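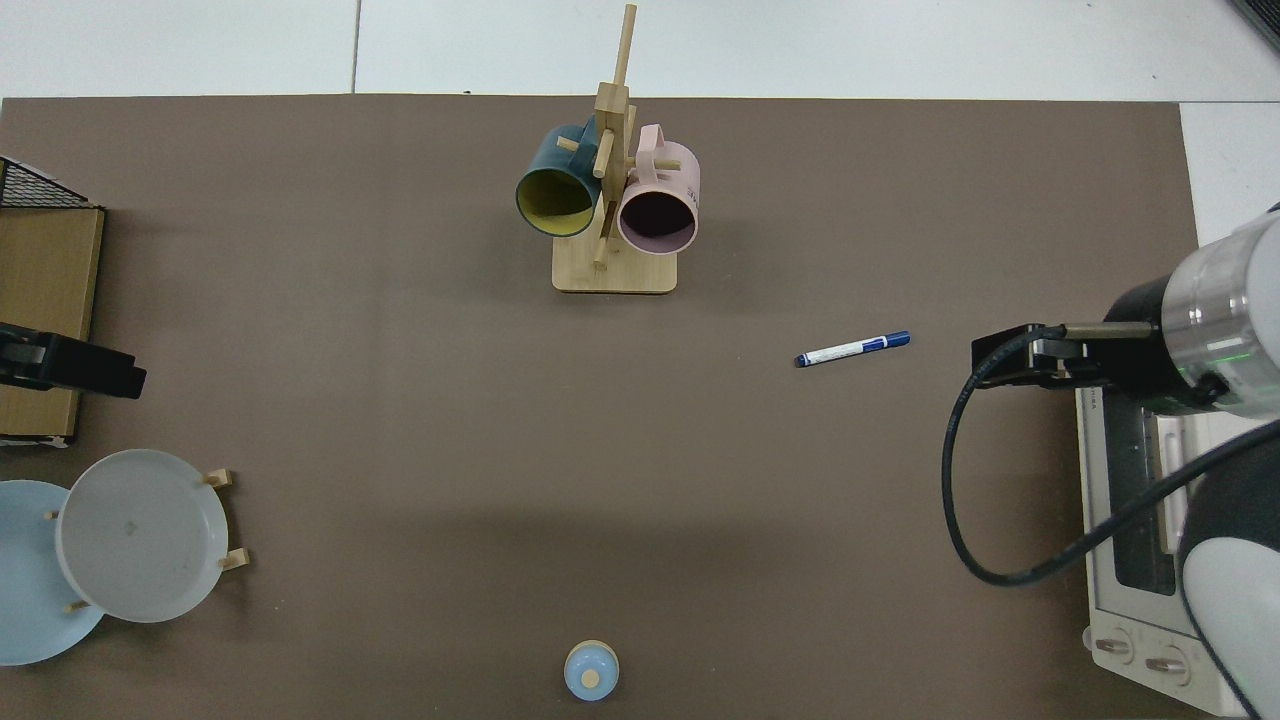 Maricica Stoica has been testing glazes for 8 years, first in the quality lab of a tile manufacturer and now at Grevano, a small contract laboratory that checks tableware for importers and independent potteries. Most of her week goes to one defect: crazing, the network of fine cracks that forms in a glaze when it shrinks more than the clay body under it.

"People bring me a mug and say the glaze is bad," she said. "A glaze has no quality by itself. It has a fit to a particular body. Put it on another clay and the same recipe may hold for decades."

The mismatch is set during cooling. Below the temperature at which the glaze stiffens, glaze and body contract together, and any difference in their rates of contraction is stored as stress. If the glaze contracts more, it ends up in tension, and glass is weak in tension. If it contracts somewhat less, it ends up in compression, the condition most potters want. Too much compression produces the opposite fault, shivering, in which flakes of glaze come off at rims and handle edges.

Stoica considers shivering the more serious of the two. "A crazed mug is a leak and a cleaning problem. A shivered mug puts slivers of glass in somebody's coffee."

Her standard procedure is a thermal shock cycle. A piece is heated in an oven, held until the temperature is even through the wall, and dropped into cold water. The oven setting is raised in steps and the surface is inked and wiped after each one, so that any crack shows as a dark line. Potters who send work to Grevano receive the step at which the first line appeared, along with a photograph of the location. She does not issue a simple pass.

The location matters. Lines near the foot usually point to thick glaze, she said, and lines around a handle joint often point to uneven wall thickness. When the pattern is regular over the whole piece, the recipe has to change. The usual correction is to replace part of the sodium or potassium with an oxide of lower expansion, or to add silica.

Emanuel Ciobanu, who runs the production side of the Dinu pottery, sent her a run of 47 mugs last April after customers reported a faint pinging sound in the kitchen cupboard. The pieces had left the kiln clean. The cracks had formed weeks later.

"I assumed it was the firing," Ciobanu said. "I spent a month on the firing."

Stoica attributed it to moisture. A body that has not been fired to maturity remains porous, takes up water through the unglazed foot, and expands very slightly. Over weeks or months that expansion can pull a marginal glaze into tension. At Dinu, absorption had gone up after a change of clay supplier, and the old glaze no longer had enough compression in reserve. Ciobanu fired the new body one cone hotter and reformulated the liner.

Asked what a buyer can do at home, she was brief. Do not pour boiling water into a mug that has been in the freezer. Dry the foot before storing it. If a line holds tea stain after washing, keep pencils in the mug.

She is less patient with the idea that crackle is harmless on any surface. Decorative crackle on the outside of a vase is a matter of taste — she owns several — but she will not recommend it on the inside of anything used for food. Open cracks hold residue, and strength also suffers. In her own comparison of two sets of bars made from the same clay, the crazed set broke at a load 55 percent of that carried by the well-fitted set.

Her current project is a set of reference tiles for small studios, with a known degree of fit marked on the back of each. Estela Gallardo, who teaches glaze calculation, is checking the recipes against locally available materials. The first tiles are in the kiln now. Stoica intends to leave them on a shelf for a year before she tests them.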